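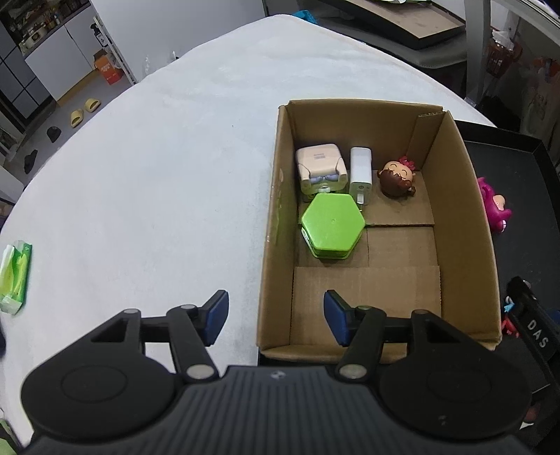
A two-fingered gripper over a table with an open cardboard box of small household objects and toys.

Clindley, 15 Jul 2020. Researchers at Brendari Lab have published a method that helps a gripper choose which item to lift first from a crowded box. In 312 trials, grippers using the method made 20 percent fewer failed grasps than those using the lab's earlier planner.

The method, called Undum, scores each item by how much open space the fingers have on either side. It was trained on recordings made in 9 homes.

"Objects against a wall are still the hard ones," said Awuor Rotich, lead author. "We get fewer bad grasps, but we don't get them all."

Work began in April with a team of 4. The code and trial logs are free to download from the lab's website.

Media contact: Siyabonga Buthelezi, Brendari Lab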